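Grallwood Makers Forum > Robotics > Good practice

Thread: House rules for two-arm cells with cabled objects

tevham_mervin wrote:
Hi all. I've been asked to write a page of rules for anyone running our two-arm cell, and I'd like you lot to pick holes in it before it gets pinned up in January. We're on headphones at the moment, which are a right pain as everything has a lead on it.

What I've got so far:

Lay the objects out before the arms are powered.
One arm holds the lead, the other stays clear until the grip has settled.
Never pull a lead tight to find out where it goes.
Two people present whenever both arms are live, one of them within reach of the stop button.
Look over the arms' own cables at the start of every session and after every 7 runs.

The second rule is the one I expect a row about. With the teal pair on the left of the table, the right arm has the thin black lead pinched in its jaws and the left gripper is sitting right beside the headphones. I'm happy with that as a starting position, but I'd want it written down that the left one waits.

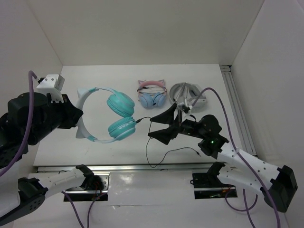

Trevor MacPherson: I'd drop the waiting rule altogether. If your speed limits are set properly both arms can move at once, and all you're doing is teaching people to be timid. We did it your way on the Grilla bench and runs took forever.

tevham_mervin wrote:
Fair, but your bench was all solid blocks, wasn't it? A lead goes wherever it fancies. I've had one round a wrist joint before now and it took me ages to get it off - and I was the one who had to write it up!

bkoster wrote:
I'm with Mervin on waiting, less so on the 7 runs. People will lose count. Tie the check to something they do anyway, like swapping the objects over.

colleen_f wrote:
Can I ask for a rule about the front edge? Ours at Bélanger says nothing may overhang, full stop. It's dull but it saves arguing.

tevham_mervin wrote:
Yes please, I'd left that out completely. One of the teal cups is lying over the front rail in this next one, and under my draft that's perfectly allowed. Under yours we'd stop and lay it out again.
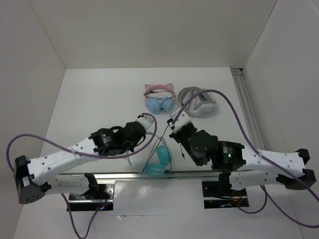
Teal pair at the front rail, pink and grey pairs further back.

Trevor MacPherson wrote:
Overhanging and touching the rail aren't the same thing though. Write "past the rail" or you'll be stopping every other run.

colleen_f wrote:
I'd still stop. If it's on the rail it's a nudge away from the floor.

tevham_mervin wrote:
I'll put "on or past the rail" and Trevor can sulk. Bart, I'm pinching your idea about checking at every swap. New draft up tonight if I get the kettle on and sit down to it.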